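**FOR RELEASE 8 June 2024**

# Amadi Brings Big Flowers to Small Spaces

**FLEREDBERG** – Anyone who has ever stood in front of a tired old closet and wished it could be something a little happier will be glad to hear that Amadi, the home decorating shop on the harbor side of Fleredberg, is opening its new Nook Room to visitors this summer. The room is given over entirely to the small places in a home that usually get forgotten – the closets, alcoves, cubbyholes and odd corners under the stairs – and it shows what a few rolls of good floral paper can do for them.

The idea grew out of a request we heard all through the winter. Customers loved our bolder prints but were nervous about putting them on a whole bedroom wall, and more than one of them went home with a plain cream paper and a slightly wistful look. In February we began papering our own storage nooks after closing time, just to see how the patterns would sit in a tight space, and we were so pleased with the results that we cleared out the back half of the shop and kept going.

Our favorite so far is papered on the ceiling as well as the wall, in a garden print of pinks, corals, lavenders and soft greens on a white ground. There are carnations and daisies and peonies in it, and if you take your time you will find a pale blue dragonfly near the corner. A slim silver rail runs along where the ceiling and the back wall meet, and we have left the wall on the left plain white so the flowers have a quiet neighbor.
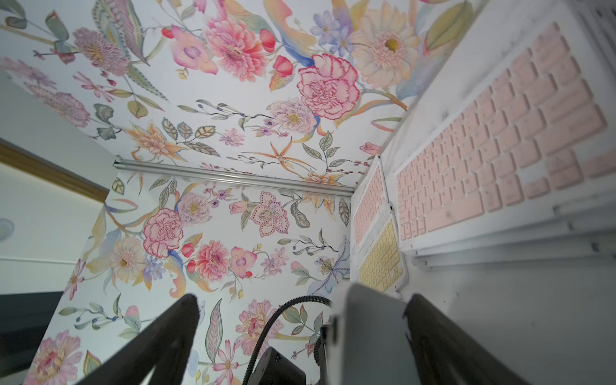

*Floral paper continues from the back wall onto the ceiling in one of the nooks at Amadi, Fleredberg.*

Visitors are warmly invited to poke their heads in, look up, and ask us anything they like about measuring, matching a pattern at a corner, or getting paper to stay put overhead (it takes patience and, ideally, a second pair of hands). Our staff have now hung paper in every awkward corner of the building and are very happy to share what they learned, including the mistakes.

For those ready to start at home, the shop has set aside over 2,000 rolls for the season, along with 80 remnant bundles that are just the right size for a closet ceiling or the back of a bookcase. Remnants will be sold first come, first served, and we are sorry to say we can't hold them by phone.

Admission to the Nook Room is free during regular shop hours, and there is no need to book. Children are welcome, and so are paint chips, curtain scraps and anything else you would like to hold up against a pattern.

**Contact:** Amadi, Press Desk, Fleredberg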